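The woman behind Lombardi has been doing wedding flowers and table settings in Brisside for 14 years, and she still gets up before it is light on the morning of every wedding, because she likes to have a pot of tea to herself before the buckets have to go in the van. I caught her in January, when things are quiet, and we talked for most of an afternoon.

I started with what I thought was a simple question, which was how couples ought to choose their table flowers. She laughed at me. "They should sit down first," she said. "I mean it, go to the venue, sit in a chair and look across at whoever you've come with. If you can't see their chin, the vase is too tall. I've had couples fall in love with an enormous arrangement on a screen and then find they'd be talking to their aunt through a hedge all evening."

She is fond of low bowls, and fonder still of odd ones. A good many come from house clearances, and the oldest she can put a date to is a green pressed-glass dish with 1959 scratched into the foot. It has been out to more weddings than she can remember and always goes on the top table, if the couple will have it. "I don't charge for that one. I just like it to get out of the house."

We got on to cloths, and there she has strong opinions. She doesn't care for a shiny cloth under flowers, and she would sooner see a bare table with a good runner than a cloth that stops short. Her runners come from Zumby, a small dye works out towards the coast, and she orders them a touch longer than she needs so that they hang properly at both ends.

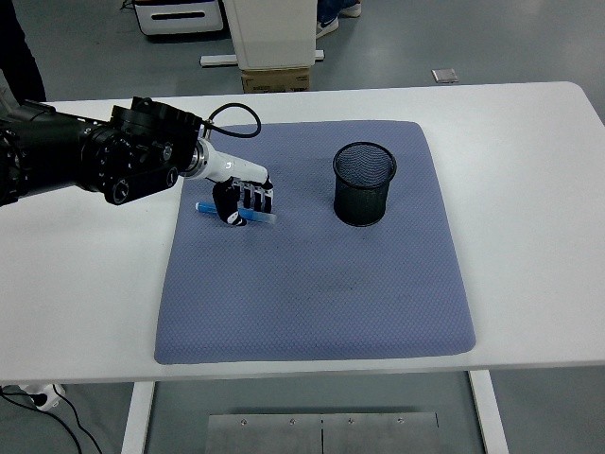

A white table with a blue-grey mat and a black mesh pen holder.

Money came up, as it always does. The biggest job she has taken on was at the old assembly rooms in Lutudcombe, with 61 tables, and she says she would think very hard before doing another that size. Most of her weddings are for around 50 guests, and those are the ones she enjoys. "You can give every table its own little thing. A sprig of rosemary, a different candlestick. People wander about before the meal to see what the others have got, and then they're talking to each other, aren't they, and half your work is done."

So where would she save, if the budget was tight? The chairs, straight away. She has never met a guest who remembered a chair bow. After that she would cut the number of kinds of flower and buy plenty of one, whatever is in season. Tulips in spring, for instance, and let them flop about as they like. "I used to fight tulips. I wired them, I did all sorts. Now I leave them be, and everyone tells me how natural it looks!"

She was less willing to be drawn on colours, though I did try. Her own wedding was all peach, down to the napkins, and she won't hear a word against it. When a couple asks for something she wouldn't choose herself, she makes up a single table in her workroom and has them round to look at it, with the lamps on and then off again. Some change their minds and some don't. "It's their cake they'll be eating," she said, and went to put the kettle on for the third time.

Her spring bookings are nearly full, but she does keep a few small dates back for people who have left it late, and she'd rather you rang than wrote.

Posted 2023-03-18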